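Fernley Ridge Trail: What We Learned From the Spring Call-Outs

June 18, 2026

The Akanau Search and Rescue team answered eight calls on the Fernley Ridge Trail this spring, the same number as last spring. Seven of the eight came from the upper half, between the Daly junction and the overlook. One was a missing dog, found at the trailhead before the team left the parking lot.

Members have asked what is going on up there, so we asked for a look at the call sheets. No names were on them. Five of the calls were for ankle or knee injuries on the way down. One was a man who felt faint and could not keep water down. One was a couple who missed the left turn at Daly and followed the old logging road toward Lircombe until it got dark. They had one phone between them and the battery was at four percent when they called.

The ankle injuries were nearly all in the same place. Below the overlook the trail drops over a set of ledges, and the lower ledges stay slick well after the rest of the trail has dried out. Hikers going up don't notice it much. Coming down on tired legs is different. If you have poles, have them out before you get to the first ledge. If the rock is dark, go down facing in and use your hands.

The overlook sits at 1,393 feet and the parking lot at 442, which makes 951 feet of climbing. That does not sound like much, and the short mileage on the sign leads people to start late. Five of the calls came in after 5 p.m. A carry-out from the ledges takes a full crew several hours, and most of the crew has already worked a day by the time the pagers go off.

If you need help on the ridge, call 911 and stay where you are. Cell service is fair at the overlook and poor at the Daly junction. A text will sometimes go through when a call will not, and the county now accepts texts to 911. Give the dispatcher the number on the nearest trail marker. The small metal tags on the trees are numbered from the parking lot up, and the team can find you faster from a tag number than from a description of the woods.

The trail crew will be up there in July to repaint the blazes at Daly and put a second sign at the left turn. The logging road will get a log barrier and a sign reading "Not a Trail." We also plan to cut back the brush on the lower ledges so they get some sun. The trail stays open during the work, but expect short waits at the ledges on crew days. Dogs should be on a leash while tools are out. 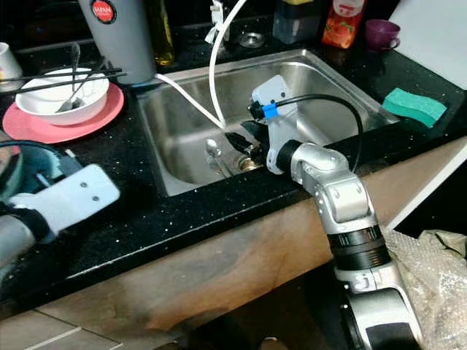
Nektarios Kourkoulas
Trails Editor

Two other items from the ridge. The register box at the trailhead has a new lid and a dry notebook. Please sign in and write down your turnaround time as well as your start time. The team reads the register on every call, and on the Lircombe road search it was the only record of when the couple had set out.

The spring below Daly is still marked as a water source on the older map. It should not be. It was down to a trickle last summer and the pipe has since been pulled. Carry what you need from home. Two quarts a person is enough for most days, more if it is hot.

Theano Sarantis is putting together the work list for the July crew and has room for a few more people, mainly for hauling logs. No experience is needed, but you should be able to walk to Daly and back with a pack. Bring gloves, lunch and boots with a good tread - no sneakers on the ledges. Sign up at the table at the next monthly meeting or leave a note in the trails mailbox at the clubhouse. Crew dates will be posted on the clubhouse door once the log delivery is confirmed.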